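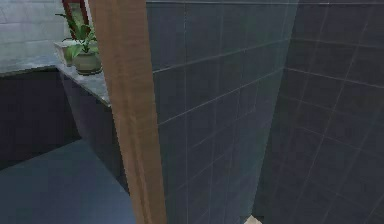
Bathroom reno subgroup, Brondetell Hall. Present: Kirsten McKinnon (chair), Cauã Rangel (mins), Keren, Panicker. Apologies Cisero. Started 7.10. Tiles first as it held us up last time. Keren still wants white, Panicker says white shows every mark. Agreed dark grey square tiles with the pale grout, laid in a plain grid, same look for both change rooms. Door posts stay timber, light colour, no paint. Carried, Keren against.

Previous minutes
Accepted. One fix, the key deposit is $68 not $86.

Money
$1862 in the hall account after the power bill. Quote for tiling came in higher than we'd like, Kirsten to ring them back and ask about doing one room now, other in June. Raffle made $295. Panicker to bank it, hasn't yet.

Hall hire
Dance group want Saturday-type rates for a weeknight, no. Playgroup fine as is. Somebody leaving the urn on again, sign to go up.

Roof
Gutter over kitchen full of leaves. Cauã has a laddder. Cisero to hold it, will be told.

Chairs
200 is too many, no room in the store. Offer the old orange ones to the footy club, rest to tip.

Other
Keren asked re heater. Held over.
Tea towels need washing, Keren took them.

Closed 8.25. Next one same time, Kirsten bringing slice.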